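Who Gets to Vote on the Vote: Membership Rules in Two Small Campaign Groups
Final project report, Political Organizations seminar
June 6, 2022

1. What I set out to do

The original proposal for this project promised a comparison of internal democracy across the whole range of local campaign groups in Quezada. My instructor wrote "ambitious" in the margin, and I took it as praise for almost a week. The finished report looks at 2 groups and one question: when a campaign group splits, who decides which half keeps the name, the mailing list and the bank account?

The groups are the Janico Tenants' Alliance and the Lakska Transit Campaign. Both split within a year of each other. Both had written constitutions, and both constitutions turned out to be silent on the only thing anyone ended up fighting over.

2. Sources

I used the published rulebooks, the minutes of general meetings where these were available, newsletters, and the public statements each faction put out about the other. The last category is by far the largest. The Lakska statements alone come to more pages than the campaign's entire transit plan, which I also read, and which proposes moving a bus stop.

I did not interview anyone. I asked both halves of both groups. Three said no and the fourth sent me a leaflet.

The minutes need handling with care. The Janico minutes for the October general meeting exist in two versions. They agree on the opening time and on the motion to thank the kitchen team. After that they describe what could be two different evenings.

3. Janico: the quorum problem

The Janico rulebook sets a quorum of 50 members for any change to the rules. It was written when the group had 530 members on its list and could fill a school gym. By the time of the split the list still said 530. The list had been kept up in the sense that names were added to it. Taking a name off required a vote of the general meeting, and the general meeting required a quorum.

One faction argued that the quorum had been met because people who had sent apologies were present in spirit. I am paraphrasing, though less than I would like to be. The other faction argued that it had not been met, and that the meeting was therefore not a meeting, and then moved an amendment at it.

What interests me is that each side switched position within a month. Once the first faction had control of the newsletter, it became very strict about quorums. The second discovered the value of flexibility. Rules were treated as a kind of furniture, to be moved to wherever your side happened to be sitting.

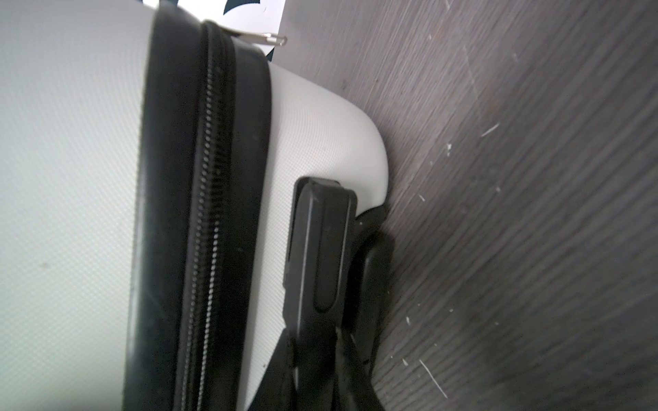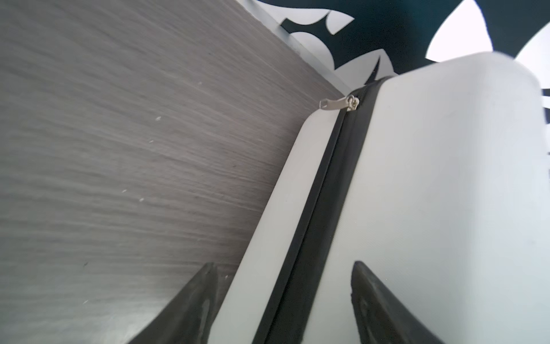
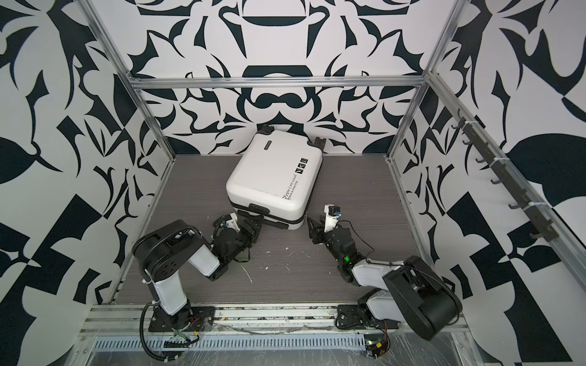

4. Lakska: the mailing list problem

Lakska had no quorum at all, so it had to find something else. It chose the mailing list. The list was held on an account opened in the early days by a member who had since moved to Jumevton, and the password had moved too.

The constitution says that "all property of the Campaign" belongs to the members jointly. Whether a list of email addresses is property took up four general meetings. One faction said yes, and demanded it back. The other said that the addresses belonged to the people they reached, a principled stance it announced in an email to the full list.

There was also $500 in the account. It gets one line in the minutes. I had expected money to be the center of the story and built a whole section of my outline on it, so this was a disappointment. My reading is that both sides knew they could raise that again with a bake sale, while a few hundred people who open your emails are much harder to come by.

5. Comparison

The two cases look different on paper. Janico had detailed rules and Lakska had a page and a half. I expected the detailed rules to do better, and my midterm draft says so with a confidence I now find hard to reread. In practice the long rulebook mostly supplied better ammunition. Lakska's argument was shorter and ruder and was over sooner.

In both places the faction that came out ahead was the one that could contact the members first. Being right about the constitution made no difference that I could find.

6. Limits

Two groups is a small sample. Groups that split quietly don't leave statements behind, so I have probably studied the noisy kind. I also came to like one of the four factions a good deal more than the others, and I have tried to hide which. A classmate who read the draft guessed on page two.

7. Recommendations

Groups of this size should write down who holds the passwords, and give more than one person access. They should set the quorum as a share of active members and say what "active" means. Janico's successor group has adopted a new rulebook with a quorum clause. It is currently waiting for a quorum to ratify it.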